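The Sweater Drawer
What to do with your knits when the cold weather is over

By Lena Witkowska

Ekaette Nwankwo sold knitwear for years before she opened Tunen, a small mending shop with two work tables and a long wait list. Most of what comes through her door in June was damaged in storage. People wear a sweater all winter without trouble, shove it in a closet, and pull it out in the fall with a hole in the front and shoulders that stick up in points.

The points come from hangers. A ribbed knit is heavy for its size, and the weight pulls down from wherever it is held. Nwankwo hangs shirts and jackets. Everything knitted gets folded, including the thin ones.

She does her folding on the bed. A table is a better height, she says, but most tables have something on them, and a bedspread holds the fabric so the sleeves stay where you put them. It also helps to work on a pattern or a color that isn't close to the sweater. A beige knit on beige sheets is hard to see, and you miss the stain near the cuff until it has been in a drawer for months. 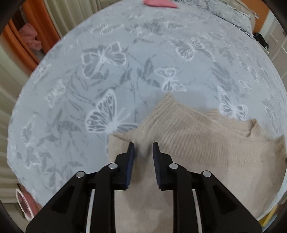 Getting it flat

Start with the sweater face down. Bunched fabric is the usual problem, especially in ribbing, which likes to ride up over itself and leave a ridge. Lift the folded part and lay it back down. Don't drag it. Smooth from the collar toward the hem with an open hand, following the ribs.

A rolled collar can stay rolled. Pressing it open only stretches the neck.

Fold one side in, bring the sleeve straight down along the body, then do the same on the other side. Fold the bottom up once, or twice if the drawer is shallow. Turn it over and you are done.

Where it goes

Ayodele Akinola, a customer who brought Nwankwo 5 sweaters to mend last spring, now keeps his in a cotton storage bag from Sulov that cost him $79. Nwankwo thinks an old pillowcase does the job. Plastic bins are fine if the sweater is clean and fully dry. She stacks no more than four to a pile, heaviest on the bottom.

Wash before you store, even if it was only worn once. Moths go for skin oil and food, and a clean sweater gives them less to eat. Cedar blocks need sanding every season or they stop smelling of anything.

Tunen takes mending on Wednesday mornings. Bring matching yarn if you still have it.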